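Why Does Marble Have Squiggles In It?

Last updated: January 2, 2019

Go and find a grown-up who has just bought a new kitchen counter. Ask them what it is made of. They will tell you, and they will keep telling you, and by the end you will know what it cost and what the neighbors chose instead. What they probably won't tell you is that marble starts out as a heap of dead sea creatures. It tends to be left out of the showroom brochures.

So let's start with the sea creatures.

Step one: be a shell

A very long time ago, there was a warm, shallow sea. It was full of little animals with shells. Some were like clams, some were like snails, and a great many were so small you could have fit a crowd of them on your thumbnail. They spent their lives eating, bobbing about and building their shells. Then they died, as little animals do, and the shells sank to the bottom.

More shells landed on top. Then more. This went on for millions of years, and it was every bit as exciting as it sounds.

All that weight squashed the lower shells into crumbs, and water trickling between the crumbs glued them together. The result was a rock called limestone. If you look closely at a lump of limestone you can sometimes still find a whole shell stuck in it, looking a bit surprised.

Step two: get cooked

Limestone is a perfectly good rock, and most of it is left alone to get on with being limestone. Some of it has worse luck. The outside of the Earth is split into gigantic slabs that creep along about as fast as your fingernails grow. When two of them push into each other, the rock in between can be shoved miles underground.

Down there it is very hot. It is also very crowded, with a mountain or so sitting on your head. The limestone gets baked and squeezed, but it doesn't melt. (If it melted and then cooled, it would be a different kind of rock, and this would be a different page.) Instead, the tiny grains inside it slowly rearrange themselves into bigger crystals that lock together like puzzle pieces. The shells vanish. What you have now is marble.

Rock that has been changed this way is called metamorphic rock, from Greek words that mean "change of shape." Caterpillars do something with a similar name and get butterflies on birthday cards. Rocks take far longer over it and get walked on.

Step three: have some dirt in you

Now for the squiggles. Pure marble is plain white, like a sugar cube. But the sea floor was never very tidy. Mud washed in from rivers. Sand blew in. Bits of iron and dead plant stuff got mixed up with the shells, usually in thin layers, like the filling in a sandwich.

When the rock was squeezed, those layers were squeezed too. They bent and folded and smeared, the way chocolate swirls through cake batter if you stir it twice and then get bored. Each kind of dirt left its own color behind:

Carbon, from old plants and animals, makes gray and black.
Iron can make red, pink, yellow or brown.
A mineral called serpentine makes green.

People call the long streaks veins, although nothing flows through them. Fancy veins can make a slab cost a lot more. Please remember this the next time you are told to wipe your feet. Given enough time, mud is worth a fortune.

A day at the quarry

Marble is dug out of big pits called quarries. At the Cabrera quarry, the person in charge of the saws is Estrella Arriaga. Her saws don't look like the one in your garage. They are long loops of steel wire with diamond beads on them, and they run round and round through the rock while water sprays on to keep everything cool.

"People think I must be rich because of the diamonds," she says. "They're the size of sand and they're brown."

In May her crew cut 239 blocks. One of them weighed 1,080 pounds more than the truck was allowed to carry, so it had to be unloaded again and trimmed. Estrella describes the driver's mood that afternoon as "quiet."

The blocks go to a workshop called Govell, where they are sliced up like bread and rubbed with finer and finer grit until they shine. Jerome Sison does the polishing there. He has found a face in the veins of one slab and will show it to visitors whether they ask or not. I thought it looked like a potato.

Is your counter real marble?

Possibly not! Marble has one big weakness, and it is lemonade. It is made mostly of a mineral called calcite, and acids eat calcite. A puddle of lemon juice or vinegar will leave a dull spot that no amount of wiping will fix. Plenty of families decide they would like the look of marble without the shouting, so factories make other materials with a marble pattern on them.
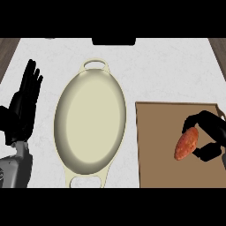 A white counter with faint gray, marble-like mottling.

There are some clues you can check without getting into trouble. Hunt for a repeat. Nature never makes the same squiggle twice, but a printing machine will do it all day long, so if you find two matching blotches you have caught a copy. Look at the edge as well. In a solid piece of marble the veins often carry on over the side and down, and a printed pattern may stop or change at the corner. Lay your hand flat on top, too. Stone usually feels chilly, as it pulls the warmth out of your skin quickly.

Geologists have another test, which is to put a drop of weak acid on the rock and see if it fizzes. Do not do this to the counter. If you want to see fizzing, put a piece of plain white eggshell in a glass of vinegar and watch the bubbles. Eggshell is mostly calcite as well, and eggs are much cheaper to replace.

Words to know

Limestone: rock made mostly from squashed shells.
Metamorphic: changed by heat and squeezing.
Vein: a streak of color in marble, or, if you are selling it, a "feature."
Quarry: a very large hole with a very good reason.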